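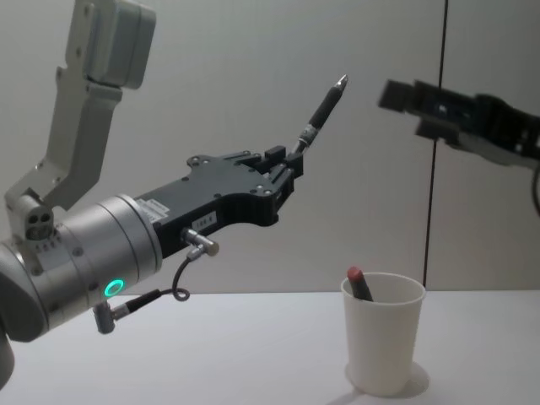
Print this page
E-mail this page

Brevilach Workcell: progress report on equipment spending, through December
Prepared for Margit Hovland

You asked for two pages and no adjectives. I have managed the two pages.

Where the money stands

We have committed 58 percent of the equipment line. That is behind the plan I gave you in the spring, which was written by a more hopeful person using my name. Most of the gap is the second pair of grippers, approved in September and then parked when Holmgren changed its price list between our quote and our purchase order. They have since agreed to honor the quote. It took eleven e-mails, and I'd like those considered an in-kind contribution.

Both arms are paid for and working on the pen and cup tasks. No further arm purchases are planned this period. Two people on the team would like a third one, and I have told them what you would tell them.

Small parts

The line I got badly wrong is cables. I budgeted for the arms as if they would arrive and stay as they arrived. The connector cable between wrist and gripper hangs in a loop, the loop gets caught on things, and we buy another cable. They cost $59 each from Skirkutar, with a lead time that seems to depend on the weather there. I'm asking to move $965 out of travel to cover a proper stock of them plus strain relief clips. Nobody on the team will miss the travel, which was to a trade show in a hotel basement.

Consumables are under budget. Pens, markers and paper cups come out of the office supply cabinet, and the office manager has begun asking questions. I'd rather put a sleeve of 200 cups on our own account before she finds the answer.

Purchases still open

Spare gripper fingers, Holmgren. Quote in hand, good until the end of the quarter.

Mounting table. The current one is fine for one task at a time. Condum has offered a heavier one at a discount, as the last buyer sent it back. I have asked why and am waiting.

Service contract. Skirkutar wants a yearly commitment. I want to pay by the visit. We have both been very polite so far.

What I need from you

A yes or no on the travel transfer, soon enough that I can order before the supplier's shutdown. A decision on the service contract can wait until the next report, though if an arm quits before then I will be paying the walk-in rate and you will be hearing about it.

Also, please let me know whether the spare fingers count as equipment or supplies. Your guidelines say anything that is "part of a machine" is equipment, and two paragraphs later that anything that "wears out in use" is a supply. The fingers do both. I have listed them as equipment for now and will move them if told to.

Receipts are in the shared folder, in date order apart from the October ones.

Print this page
E-mail this page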